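**Practical Robotics, Week 2 handout: cups**
Revised April 1, 2019. Replaces the March version, which some of you laminated.

Today's task is to stack paper cups with a pair of hand-held grippers. Your own fingers may hold the grippers and do nothing else. A small child can do this job without a handout, so expect to feel humbled by teatime.

**Before you start**

Sign out one pair of grippers from the Sanlow cupboard and write the number in the book. Check the pads on both fingers. A bit of wear is fine, but if a pad wobbles, swap it. Clear your laptop, your lunch and your coursework for other modules off the table.

Practise opening and closing over bare wood first. You want a feel for where the pads meet before there is anything between them to squash.

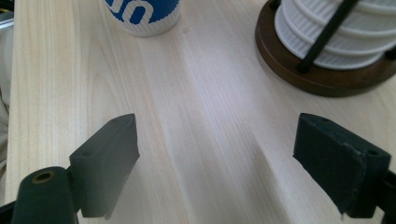 *Fig. 1. Gripper open over the tabletop, cup and round base at the far side.*

**Approach**

Come in slowly and square to the cup. Most squashed cups in the Odari group's log were hit on the way in by somebody in a hurry, and the log runs to 228 entries, so the evidence is fairly strong. Close until the cup stops sliding, then stop closing. Paper has a very short list of opinions about force and it will share them with you.

**Two hands**

One gripper lifts, the other steadies. Decide which is which before you move, and say it out loud if you have to. Keep the steadying gripper beside the lower stack and let the lifting one do the travelling. If both try to lead, you will be picking cups off the carpet.

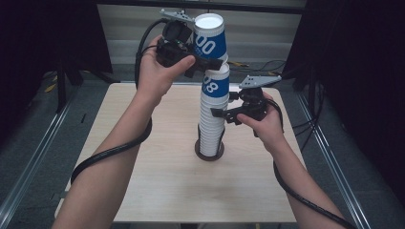 Lower the top stack until it nearly touches, pause, check it from the side, and only then let go. Open the jaw fully before you pull away. Half-open jaws take the top cup with them, and it generally brings friends.

Mind the cables. Let them run back along your forearms and give them some slack.

**What to hand in**

- 15 attempts per pair, failures included
- one paragraph on your worst attempt, with the cause (gravity has been used)
- your log file, uploaded to the Quintela folder

The Itlow group deleted its failures last year and got a very handsome chart and a very poor mark.

Door code for the lab is 1487. Put the cups back in their box when you've finished, including the sad ones.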